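Treleo orange cloths: common questions

Answers to the things people ask us most about washing, folding and using the cloths. Last updated 28th October.

## What size should I order?

The large one covers a good part of a small table. The small one is meant for wiping and drying. If you can't decide, get the large — it folds down to fit a drawer.

## Will the color run?

It can in the first two washes. Wash the cloth by itself in cold water, then add it to other bright colors. Keep it away from whites until January if you bought it this fall and wash it once a month.

## How do I get cooking oil out?

Blot the spot with a paper towel. Work in a drop of dish soap, wait 20 minutes and rinse with warm water. Check the spot before you use a dryer. Heat sets oil, and a set stain may never come out.

## Can I iron it?

Yes, on low. Iron the back.

## Can I put it under toys or craft projects?

Yes. Felt, yarn and stuffed toys are fine on it. Loose threads cling a little, so shake the cloth outside before washing.

## What is the easiest way to fold it?

1. Lay the cloth flat with one straight edge along the far side of the table.
2. Pinch it near a corner and lift. The weave is light and comes up in a peak.
3. Bring that corner across to its neighbor, then do the other side.
4. Smooth toward the open edge and fold again.

You don't have to clear the whole table first, only the part the cloth lies on.
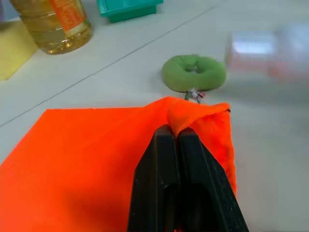
*Lifting near a corner, with a green fabric ring and a bottle of cooking oil on the table.*

## Do you sell replacements one at a time?

We do, and also in packs of 20. Shops ordering 200 or more should write to Aishwarya Menon and quote item 2911.

## Who ships the orders?

Traltport. Tracking goes out by email once the parcel is picked up — check your spam folder if you don't see it.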